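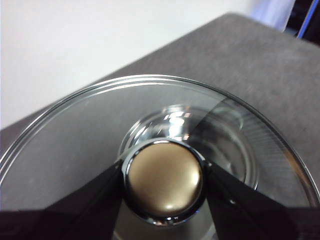 Glass is where cheap wrist cameras come unstuck. A depth sensor that copes well with cardboard, fabric and painted metal will often report a clear dish as a hole, or as nothing, and place the table several millimetres from where it is. The gripper then closes early, or drives its fingertips into the rim.

Iestyn Wogan has spent the spring putting numbers to the problem. His bench at Gindside, a small test house that rates handling equipment for packing firms, is set up for one job: comparing two-finger grippers on small parts in and on glassware. The report is due in August. I visited on 16th April, when two of the three grippers had been through the full programme.

The first, the Matent, is a parallel-jaw unit with rigid black fingers and a camera at the wrist. The second, the Petek, has the same stroke but softer fingertips and a slower motor. The third, from Enton, had arrived with the wrong flange and was waiting for an adaptor plate.

The test piece is a small metal cylinder with a domed, gold-coloured cap and a polished chrome collar. Wogan chose it for the collar. A mirror finish gives a camera very little to hold on to, since its apparent edges move with the lighting, and a curved one also offers the fingers a narrow band of contact. Gripped squarely, it stays upright. Gripped a degree or two off, it tips.

The dish makes matters worse. It is shallow and clear, with a thick rim and a raised ring of glass in the middle that throws bright reflections back at the lens. The grey surface underneath is soft and fibrous, which keeps glare from below to a minimum, but the ring still produces highlights close to the cylinder and similar in brightness to the chrome.

Each gripper makes 1000 attempts, split into blocks of 50. Between blocks the lighting is changed and the camera exposure locked again. A failure is logged as a miss, a tip or a slip, and the controller keeps the motor current and finger position for every one. With repeats and calibration runs, the log stood at 1742 entries before the Petek programme was signed off.

Wogan will not release success rates until all three units are done. He was willing to talk about the kinds of failure. The Matent mostly misses: its fingers are stiff and repeat well, so when the camera is right the grip is right. The Petek finds the part no more reliably, but its tips forgive a small error in position. Its weakness is slip on the chrome, worst at the lowest of the 16 force settings.

"People ask which gripper is better, and half the time they're asking about the camera," he said. "Put the same camera on both and the argument gets much shorter."

He has done that for a short series, using the Matent camera on a bracket above the Petek. The misses fell. The slips stayed where they were, and he now wants to repeat the series with a matt collar before the Enton goes on the arm. The adaptor plate is being cut locally.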